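Trurdale Community Workshop
Progress report to the Kubiak Fund, April

The grant was made to refit the small-parts room and to run the repair bench on four evenings instead of two. Both parts of the work are under way. The bench has been open four evenings since February and has taken in 195 items, mostly lamps, toys, small chairs and kitchen appliances. Of these, 76 were waiting on parts or glue work at the time of writing.

Spending is close to plan. The shelving from Gandton cost less than quoted, and the difference went toward bench lighting. We have not yet bought the second vise.
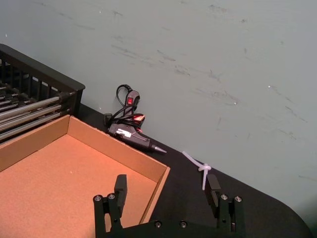

Storage is the part of the project that has changed most from our application. We had budgeted for a set of Nellurik drawer units, but they were too deep for the room, so we returned them and took the refund. Sorting is now done in open cardboard trays and plastic baskets on the benches. Long stock goes in the black baskets, where the metal rods can stick out over the rim and still be picked up as one bundle. The shallow trays are for whatever a single repair needs, and they are emptied before the next job starts. The glue gun stays on the tabletop near the wall. We bought 40 trays and expect to replace a few each quarter, as the corrugated board wears at the corners.

Two items are behind schedule. Labels for the baskets have not been printed, and the parts list is only half typed up. We expect to finish both before the summer break.

We ask the Fund to approve moving 10 percent of the furniture line to consumables, mainly glue sticks, sandpaper and replacement cord. The total requested does not change.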